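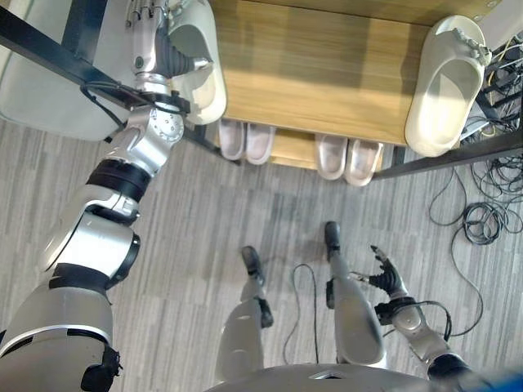

Shared bedroom, two kids, one closet -- how do I divide it?

Posted by Yara Sayegh in Kids' Rooms

We are moving our daughter (9) in with her brother (5) in December so the smallest bedroom can become a nursery. The room they will share is a decent size, but it has a single closet with one rod and one shelf above it. The opening is 71 inches wide with bifold doors.

My daughter keeps everything. Rocks, birthday cards, school papers from first grade. My son dumps things out and walks away. I am worried that her stuff will end up in his piles and we will have fights every night at bedtime.

I priced a closet system from Wijaya, the kind with drawers and a second rod, and it came to more than I wanted to spend. My husband thinks we should take the doors off and hang a curtain. I don't want to look at a mess through a gap in a curtain.

We also have two of the Storkis under-bed drawers from her old room. They roll, but one of them sticks on carpet. The beds will be against opposite walls with the window between them. We rent, so I can patch small holes but I can't take anything out of the wall that was there when we moved in.

What would you do with the closet, and is it worth putting up some kind of divider in the room?
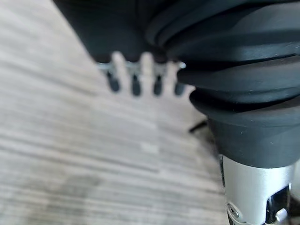 Kartini Khoo
Don't spend money on the closet until they have lived in there for a month. You don't know yet what the problem is going to be. We bought a whole set of bins and dividers before ours moved in together, and most of it went to my sister.

What I would do first is go through your daughter's things with her before the move. Give her one box with a lid for the papers and cards, and let her decide what goes in it. When it is full, something has to come out before something else goes in. Mine was 8 when we started that and she was stricter about it than I would have been.

For the closet, hang a second rod under the first one on one side only. You can get the kind that hooks over the existing rod, so there are no holes. Your son gets the low rod and your daughter gets the full height side, where her dresses and coats will fit. A 5-year-old's shirts are short, so there is still floor space under his for a basket or two.

Keep the doors. Bifold doors are annoying but you will be glad of them when company comes over.

As for a divider, we tried a tall bookcase across the middle and it blocked the window light for whoever was behind it. It also has to be fastened to something so it can't be pulled over, and in the middle of a room there isn't much to fasten it to. We moved it back to the wall after a few weeks and anchored it there. The kids didn't miss it. What they did care about was having their own lamp and their own spot for a water glass.

Put her rocks and anything small up high, on the closet shelf or on a wall shelf over her bed. If it is low, it belongs to him. That is just how it goes with a younger brother.

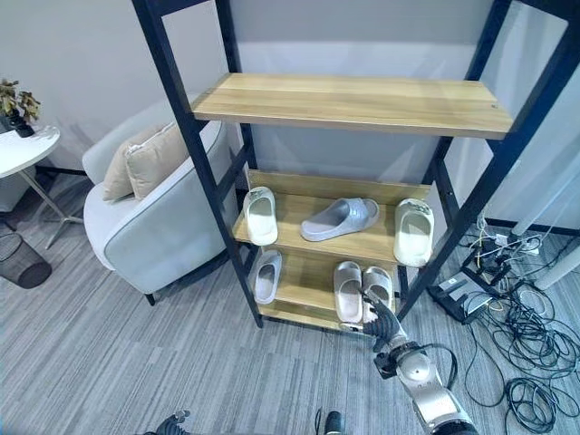
The drawer that sticks can probably be fixed. Flip it over and check the wheels for hair and carpet fuzz. Ours had so much wound around the axle that one wheel wasn't turning at all. If it still drags after you clean it, put that one under your daughter's bed and use it for out-of-season clothes, so it only gets opened a few times a year. Give your son the one that rolls, and don't sort what's in it. Toys go in, drawer gets pushed back, done.

One more thing on bedtime. Ours go to bed 25 minutes apart. The older one reads in our room until the little one is asleep, then goes in quietly. It cut down on the arguing more than anything we did with furniture.

Tirta Majimbun
curtain. we did it and its fine. get a heavy one and make it wider than the opening so there isnt a gap, ceiling track is better than a rod. bifolds pinch fingers. check with the landlord and put the doors somewhere safe, you have to put them back when you leave

Forough Tabrizi
I agree with the low rod on one side, but measure before you buy. The hook-over kind hangs down a set distance, and on the one we got the bottom rod was too low to keep a hamper under it. The Clamwood one adjusts with a chain, if you can find it.

I would also paint or tape a line on the closet shelf so each of them knows whose half is whose. Masking tape is fine for a rental. Ours has been up for two years and I have had to replace it 3 times, but they do go by it.

On the doors I would leave them on. If they keep jumping the track, the top pivot is usually loose, and you can tighten it with a small wrench.

Yara Sayegh
Thank you all. I showed this to my husband and we are keeping the doors for now. I cleaned the drawer wheels and it was hair, a lot of it. It rolls better, though it still catches at the edge of the rug. I'm going to get the hanging rod and start on the keepsake box with her before the beds get moved. She has already asked if she can have two boxes.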